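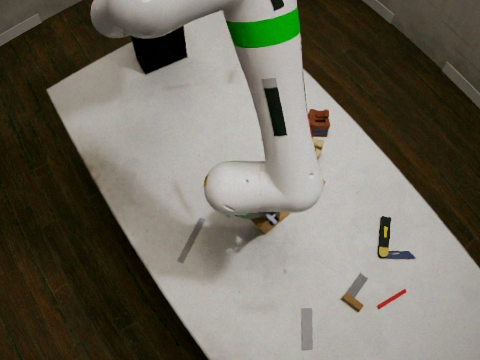
Lucrezia Marras would like to see more failed grasps kept in the data, and says a learning system that is only ever shown clean pickups has no idea what to do after a bad one. Starnosel has taken up that point in the second round of Rallthorpe, its collection of simulated tabletop examples for robot arms, released this November.

The new round holds 3,062 episodes, all recorded in simulation by operators steering the arm by hand. Of these, 1,761 end with the target piece where the operator was told to put it. The rest are labeled as misses and stay in the set, with the point of failure marked – the first round left them out.

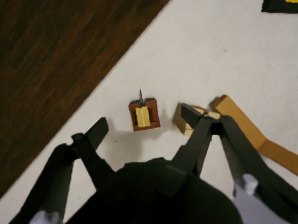 View from a Rallthorpe episode, with the gripper over the work surface.

Each episode stores the joint positions, the gripper opening and the views from the scene and the wrist. Operators worked from 14 written instructions, and the small pieces were laid out again before every attempt. Layouts that repeated an earlier one were thrown out.

Makokha wrote the labeling software and checked the labels. Each miss was reviewed by 3 people before it was accepted.

Rallthorpe is free for research and teaching. Commercial users can ask Starnosel for terms. A third round, with two arms sharing one surface, is planned under the name Jadivow.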